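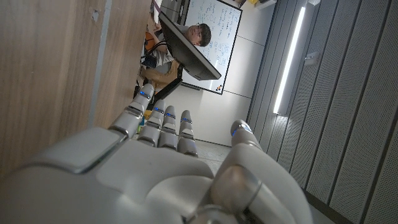
5.3 The thumb that reported for duty

Of the 300 reach-and-hold trials in the Abdel Rahman set, 12 ended in the same fault. We had planned a section on grasp quality at this point in the paper. The fault took up the time set aside for it, so it gets the section.

The symptom was dull, and it took us a while to see it for that reason. The four fingers opened and closed as commanded. The thumb stayed where it was. The controller, asked how the thumb was doing, said that it had reached its target. Gristport, our logging layer, wrote this down with a fresh time stamp on every cycle, and the planner moved on to the next step with full confidence in a digit that had quit.

In the worst case the hand held this opinion for 20 seconds before Minoru Nagano pressed the stop button. The arm was then lowering toward the desk with the thumb still out to the side, where the planned path assumed it would be folded. There was no contact. We would like to credit the safety layer for that, but it was not consulted. It watches joint position error, and the reported error was zero.

The cause was in the message bridge between the Ruteck motor drivers and the hand controller. When a driver missed its reply window, the bridge filled the gap with the last commanded value. The comment in the code calls this a "temporary smoothing measure." One missed reply does no harm. When the driver has stopped replying altogether, the same line of code turns into a very agreeable witness, repeating every command back as though it had been carried out. Driver fault 3421 (supply dip on start) was raised correctly each time and sent to a channel that no process was reading.

Status lights were no help either. Figure 6 shows the hand with its fingers extended and blue lights glowing along the digits, the thumb included. New operators tend to read blue as "working." On this hand it means that the light has power. The lights are on a separate line from the motors and stayed blue through all of the faults, a fact we had been told in the manual and had filed with the other facts in the manual.
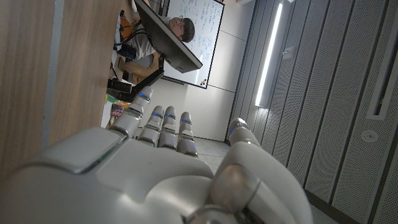
Lovely Dagdag reproduced the fault on the bench by pulling the thumb driver's data line during a slow close. The hand reported a perfect grip on nothing. She then repeated the test with the index finger and got the same result, which ruled out our first theory, a worn thumb joint. We had by then replaced the thumb joint.

Three changes were made. The bridge now passes a missed reply upward as a missing value, and the controller halts the arm after two in a row. Driver faults go to the same channel as the stop button. Finally, the safety layer compares measured motor current with commanded motion, so that a joint claiming to have moved without drawing any current is asked to explain itself. This last check was ported from the Fititz test rig, where it had been sitting unused since September.

With the changes in place, the pulled-line test stops the arm on every digit. The current check also stops it now and then during very slow moves, when the draw is close to the noise floor. We have left the threshold alone and put up with the extra halts. The 12 faulted trials are excluded from the grasp results in Section 6 but kept in the released logs, where the thumb's own account of events can be read next to the driver's.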